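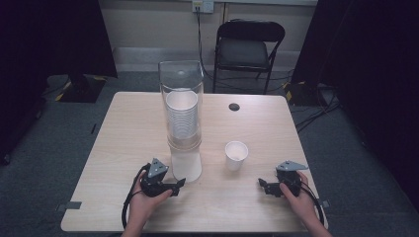
Flevlow Countertop Cup Dispenser: a long look at a plastic tube

Posted 3 May 2026 in Break Room and Kitchen

I did not think we needed a cup dispenser. I still mostly don't. But our office goes through paper cups at a silly rate, and the old system was a torn plastic sleeve lying on its side next to the water cooler, so someone ordered the Flevlow and I ended up being the one who cleaned it, filled it and got annoyed at it. It has been in daily use since October.

What you get is a tall clear tube on a frosted white base. No batteries, no button, no lever. You load a stack of cups and take one when you want one. The box calls it a "hydration station organizer," a phrase I would pay extra to have removed.

Setting it up

The tube lifts off the base and goes back on with a short twist. The instructions run to 6 pages, and most of that is the same drawing in different languages. What they skip is which cups fit. The label says "most standard paper cups," and in my experience "most" is carrying a lot of weight there. The plain white ones we buy in cartons of 3000 go in fine. A sleeve of slightly wider cups from the warehouse store went in halfway and stayed there until I pushed them back out with the handle of a broom.

If you are going to buy this, measure the rim of your cups first. Then measure the inside of the tube with the thing in front of you, before you throw out the box. I don't trust the number on the listing, and neither should you.

Living with it

The clear tube is the best part of the design. You can tell from across the room whether it needs filling, and the stack of rims is easy to read even for people who claim they never noticed it was low. I had a metal one at a previous job, and you found out it was empty by sticking your hand in.

The trouble is that clear plastic shows everything. Fingerprints, dust, that gray haze you get near a coffee machine. By the second month there were fine scratches low down on ours, and I had only ever wiped it with a soft cloth and dish soap. It still looks all right from a few feet off. Up close it looks like something that has lived in an office.

Then there's the double cup problem. You want one cup and you get 2, stuck together, and now you have to decide whether to peel them apart with your fingers inside the rim or use both. I blame the cups more than the tube for this, and fanning the stack a little before loading helps. But a product whose whole purpose is handing out one cup at a time ought to do better than a torn sleeve, and on a dry day I'm not convinced it does.

It is also tall. That sounds obvious, but I mean it won't go under our upper cabinets with the tube on, so it lives on a side table against the wall. The table is a square Betancur with a light wood-grain top and a cable hole near the back edge, and I like it better than the dispenser. It is level, it wipes clean, and the hole means a kettle cord could drop straight down if we ever put the kettle there. Put the Flevlow on anything that rocks and you will hear about it every time somebody grabs a cup.

Against the others

I tried the Saltuvari wall-mounted one for a couple of weeks before we settled. It takes up no table space and the pull is smoother — one cup, nearly every time. It also wants screws in the wall, and the adhesive pads they include as the alternative let go overnight. If you own your walls, look at that one first. Workwood makes an open rack that is nicer to look at than either, but open cups next to a sink are not for me.

Is it cleaner?

The marketing leans hard on hygiene. The cups are covered along their sides, fine. They are still handled by whoever loads them, and by anyone who takes three and puts two back. I wash the tube and base when I refill, and I let both dry fully before any paper goes near them. One damp load went soft at the bottom and I had to bin it.

Who should buy it

An office or waiting room with one size of cup and a steady table. At home I can't see it. A family doesn't need a tower of paper cups, and a mug costs less. For a one-off event, stack the cups upside down on a tray and keep your money. The listing claims 400 reviews with an average close to perfect, and I'd like to know what size cups those people were using.

Good: you can see when it's low, comes apart for washing, nothing to break except the tube itself.
Bad: scratches easily, fussy about cup width, too tall for under a cabinet, doubles up on dry days.

Three stars out of five. I'd go to three and a half if they printed a rim measurement on the box.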